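Ticket: Handover practice and cable rules on the two-arm table cell
Site: Tudport. Opened by: Alistair Matheson. Assigned to: Hüsnü Taşdemir. Status: closed, one follow-up open

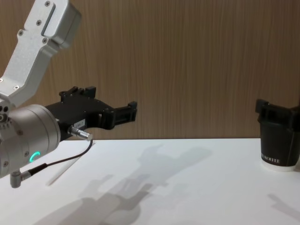

The written rules for the two-arm cell were copied from the old single-arm cell and they don't cover passing an object between arms. Operators are each doing it their own way. I need one agreed procedure before the July runs start. The cases that cause arguments are the ones like this, with one gripper open and empty and the other still clamped on the coffee cup, the base of the cup right at or barely above the table surface. One operator treats that as "parked" and reaches in. Another treats it as a live hold and stays out. The current sheet supports both readings. Also please look at the gripper cable on the left arm. It comes out of the underside of the gripper and curves back to a right-angle plug at the wrist, and the sheet has nothing on how much slack is allowed or who checks it.

Severity: medium. No injury and no damaged parts. Two near misses logged at Gutham on the same sheet, so they are copied on this ticket.

Entry 1, Taşdemir, 9:20
Read the sheet. Section 4 says "arm is safe when stopped." It doesn't define stopped. On this controller a paused program, a finished program and a protective stop all look the same if you are standing at the table and not looking at the screen. Asking Alistair which of the three the operators had in the near misses.

Entry 2, Matheson, 9:45
Both were paused programs. In the first one somebody took the cup out of the gripper by hand during a pause. When the program was resumed, the receiving arm went for a cup that wasn't there and closed on nothing. In the second one the operator moved the cup a little to the left to "help" and the fingers came down on the rim.

Entry 3, Taşdemir, 10:30
Then the first rule is easy. A paused program counts as running. Hands stay off the table until the program has been ended on the pendant, and ended means the screen says so. The light on the wrist is not to be used for this. I have heard people at both sites say "the ring was green so I went in." The ring color depends on how the cell was set up and Gutham's setup differs from ours.

Second rule, for holds. If either gripper has an object in it, the cell is in a hold, even if the object is touching the table. To clear a hold, jog the arm down until the object stands on the surface, open the fingers, raise the arm clear, then end the program. Don't pull an object out of closed fingers. With a paper cup it crushes the wall, and the next grasp is on a cup of a different shape.

Entry 4, Matheson, 11:10
Agree on both. Question on the second. If the object is something that won't stand up by itself, what then? We run a soft pouch some days.

Entry 5, Taşdemir, 11:25
Put the Grumarix tray under it and open over the tray. Same steps otherwise. I'll add a line.

Entry 6, Taşdemir, 13:40
Cable check. Tried the full handover path at reduced speed with one person on the stop button. Moved the wrist through its whole range in the program and watched the loop. It did not reach the fingers, but at one end of the wrist travel it pulled tight against the plug. Measured the loop at that point and the clearance to the nearest edge was 36 mm. The Sjöberg mounting note we keep in the binder asks for a free loop through the full range, so tight at one end is a fail even though nothing touched.

Changed the wrist limits in the program so the last part of the travel isn't used. The handover doesn't need it. Ran 115 cycles after the change, no tight loop seen, no dropped cup.

Entry 7, Matheson, 14:15
Would prefer we didn't depend on the program limits for this. People write new programs every week and they won't copy the limits over.

Entry 8, Taşdemir, 14:30
Fair. Set it in the safety configuration instead, password is with you and me only. Removed the limits from the program so there is one place to look. Checksum has changed, new one is written on the inside of the cabinet door. Old one is crossed out, please leave it legible.

Repeated the run with the limit in the safety configuration. Same result. Tried to jog past the limit on purpose and the arm stopped as it should.

Entry 9, Matheson, 15:50
Speed. The old sheet had no number for setup work. We have been using whatever the last person left on the slider. I want 200 mm/s as the ceiling for anybody working within reach of the table, with the enabling switch held, and only one person inside the line. The second person stands at the stop. Full speed only with everybody outside.

Entry 10, Taşdemir, 16:05
Added. Text for the new sheet, replacing section 4:

4.1 Paused is running. Read the screen, not the wrist light.
4.2 An object in either gripper is a hold. Lower, open, raise, end.
4.3 Never take an object from closed fingers by hand.
4.4 Objects that don't stand go onto the tray.
4.5 Setup speed 200 mm/s maximum, enabling switch held, one person inside the line.
4.6 Check the gripper cable loop on both arms at start of shift. Tight anywhere in the range means the cell stays off and a ticket is opened.
4.7 Wrist limits are changed in the safety configuration only. New checksum on the cabinet door with initials.

Entry 11, Matheson, 16:40
Approved for Tudport. Old sheet removed from the cell. Gutham has the text but needs its own cable check before signing, their arms are mounted at a different angle. Closing this one. Follow-up stays open under Gutham until Hüsnü has their loop measurements.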